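What should I budget for besides the arm? Small packet sorting

Asked by jvanloon_iltwood in Equipment and Purchasing
Viewed 400 times

Trying to put together a budget request before June and I'm stuck. We want one arm to put small wrapped packets into a cardboard divider rack, and take them out again. Light stuff, nothing heavy. My boss at Iltwood thinks the quote for the arm is the whole number. I'm pretty sure it isnt.

Quote from Drandumier covers arm, controller, a basic gripper. No table, no training, no spares. Verbeke quoted a bundle but wont break out the prices, so can't compare.

What lines am I missing? And does the table matter or can I use what we've got? We have a room with carpet and floor outlets, that's it.

Thanks
Jolien Van Loon

2 Answers

Answer from Jasper Bosman (marked helpful)

Your boss is wrong, sorry. Stuff I'd put on the sheet:

Table or base. Yes it matters. If the table shifts, your taught positions are off and you start over. Carpet makes it worse. I put 1000 down for a proper base and don't regret it.

Gripper fingers. Separate line. The basic ones that come in the box are usually too wide for narrow slots. Get the opening width in writing, also the outside width with the fingers closed, that one bit us.

Racks. Cardboard is fine for testing, buy extras. Dividers bend and then the packets lean.
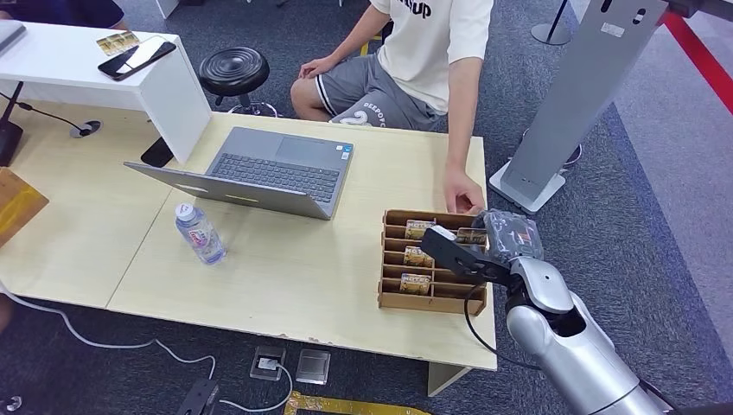

Gripper next to the cardboard rack, four gold packets standing in it, laptop on the same table.

Cables and power. Walk the room before you order. Check where the floor outlets are vs. where the arm will stand, then add cable covers to the list. We had 61 in petty cash left for this and it was not enough, had to file a second request for what is basically plastic strip.

Laptop. Ask if the software needs its own machine. Ours did.

Hours. Biggest one. Somebody has to sit there and set up and reset racks. Put it down as real money or it comes out of your own week.

Spares: one set of fingers, one gripper cable. Skip the rest for year one.

On Verbeke, ask for the bundle price without the training and subtract. They gave us that over the phone no problem.

Answer from clalden_user2

we just rented from Clalden for 2 months first. cheaper if your not sure. check who pays shipping back

Comment from jvanloon_iltwood

Jasper this is great, exactly what I needed. Didn't think of outside width at all. Is the 1000 for the base delivered or pickup?

Comment from Jasper Bosman

Delivered, not bolted down. Bolting was extra and you need permission from the building anyway so ask early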